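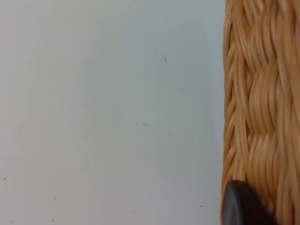
Wrist camera view at the side of a woven basket, with one fingertip in view.

Demonstration Recording at the Ormsby Site: Frequently Asked Questions

This page answers questions commonly received from operators, partner laboratories and reviewers about the household handling collection carried out by Vurnurley. It was last revised on 9/26/25.

What is being collected?

Each recording is one complete attempt at a household task, performed by a person who guides the arm from a control station. The system stores the camera video, the joint positions, the gripper opening and a written instruction such as "move the basket to the left." The recordings are later used to train a control model.

How many recordings does a task require?

The target is 1000 accepted recordings per task. The current release covers 22 tasks. A task that has not reached its target by the end of October will be held over to the next release.

Why does the wrist view show so little of the object?

The wrist camera is mounted close to the gripper and is intended for the last part of an approach. Near a large object it may show only a strip of the side and a plain stretch of work surface. A second camera, fixed above the station, covers the full work area. Both streams are kept, and operators should not alter an approach to obtain a wider wrist view.

Why were woven baskets chosen?

Woven sides are uneven. The strands curve, overlap and leave dark gaps between them, and the rim seldom forms a straight line. Models trained only on smooth boxes tend to place the fingers poorly on such objects. Baskets are therefore included in 8 of the 22 tasks.

Must the work surface be spotless?

No. Small specks, fibers and crumbs are acceptable and do not need to be edited out of the video. Operators should wipe the surface at the start of a shift and again after any task involving food. Please do not wipe it partway through a recording — the attempt will be rejected if a hand or cloth enters either camera view.

Are failed attempts kept?

Yes, provided they are labeled. An attempt in which the fingers slip, or close on nothing, is marked "unsuccessful" and stored separately. It does not count toward the target. Attempts stopped by an equipment fault are deleted.

May the fingertips touch the object before grasping?

Light contact is permitted. If the object moves by more than a finger's width before the grasp, the operator should finish the attempt and select "shifted" in the Clenovex recording form. Repeated pushing to line up a grasp should be avoided.

How is the starting position decided?

The recording form displays a position and angle for each object before the attempt begins. There are 117 starting layouts in the present set, issued in random order. Operators may skip a layout only when the object cannot be reached, and must enter a reason.

Who reviews the recordings?

Every recording is checked by a second operator who did not perform it. Disagreements are referred to Dušan Šimek, collection lead, whose decision is final for the current release.

Can an accepted recording be withdrawn?

Yes. A request should state the recording number and the fault observed. Withdrawn recordings are removed at the next update, and the affected layout is returned to the queue.

How can a partner laboratory obtain the data?

Partner laboratories receive access through Arkex once a data use agreement has been signed. Single tasks may be requested separately. Audio is not recorded at any station — requests for sound files cannot be met.

Where should equipment problems be reported?

Use the fault form at the control station and leave the arm in its parked position. Worn fingertip covers should be reported in the same way. Operators should not replace the covers themselves, as the camera must be checked again after each change.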